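# Chapter 7. The Concert as a Live Event

*Horácio Mendes and Taras Zinchenko* 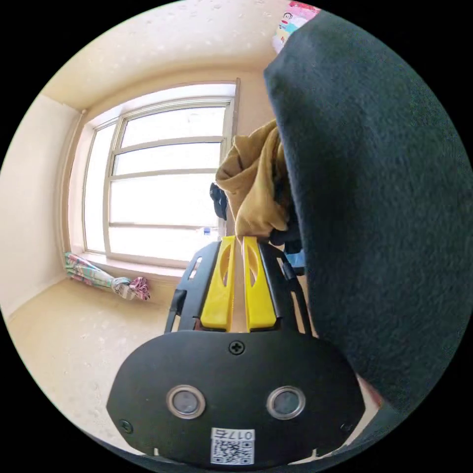
*Fig. 7.1. A hand-held gripper with two yellow fingers, in a room with a bright window.*

In the earlier chapters we studied the song as a written work and as a recorded work. Now we come to the song as it is played in front of people. Many students think that a concert is simply the record, played louder and with lights. We held this opinion also when we began to teach the course. After some years of listening in small halls and in large ones, we changed it, and this chapter explains why.

A record has one order of songs, and the listener can stop it at any moment. A concert has an order too, which is called the set list, but the listener cannot leave it without leaving the building. For this reason the set list must think about the body of the listener as well as the ear. People stand, they get tired, they want to sing, and later they want to rest their voice. A slow song in second place has a very different effect from the same song placed near the end.

We will use one concert through the whole chapter. It is the evening the group Molby played at the Minami hall, in December, at the close of their tour for the record *Finach*. The hall was sold out, with 1,153 people. The group played nine songs from the new record and only two from the older ones, and some of the public were not happy with this choice. The review in the local paper called the first half "cold." The same review praised the last part very warmly, when the singer put down her guitar and let the hall sing the chorus of "Hindis" without her.

It is useful to ask what happened between the cold half and the warm one. The musicians were the same, and the sound in the hall was the same. The order of the songs did a large part of the work. In section 7.2 we look at this order song by song, with attention to key and tempo. Section 7.3 is about the spoken words between songs, which reviewers often forget to mention. Section 7.4 treats the encore, its history and its small rules.

Before you read further, please choose a concert you attended yourself, even a school concert or one in a park. Write down the songs you remember, in the order you remember them. Do not search for the correct list yet. We will come back to your page in section 7.4, and the mistakes in it will be as interesting to us as the correct parts.

**Words to know in this chapter:** set list, opener, encore, tempo, key, bridge, call and response, support act.

## 7.1 What the Opener Must Do

The opener is the first song of the main act. It is often chosen last, after the rest of the set list is already fixed.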